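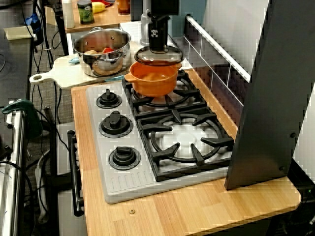 The Vikier 4 is a freediving float with a 13 litre inner bladder and a nylon cover. Stedow sells it with a short towline and no pump. Inflation by mouth is slow, and the valve cap is stiff with cold hands — gloves make it worse. In light chop it tows straight and stays upright with a flag fitted.

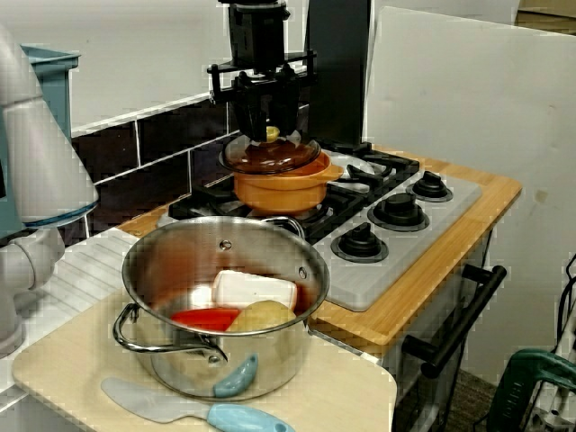

Vi had the cover seam fray after one season on a rocky shore, and now rinses the zip after every dive.

My own seams are sound so far. The side clips hold a speargun firmly but rattle under tow. Tinier makes a lighter float, though it has no clips.

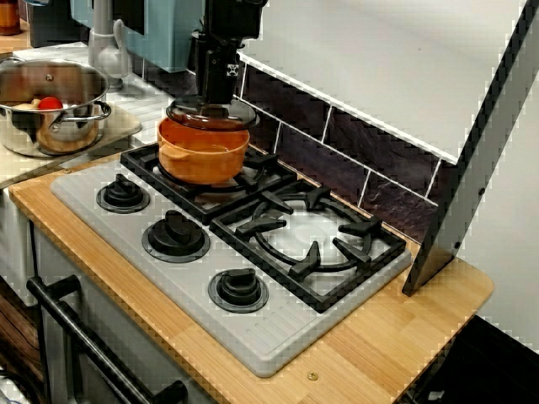
Orange pot with glass lid, two-burner play cooktop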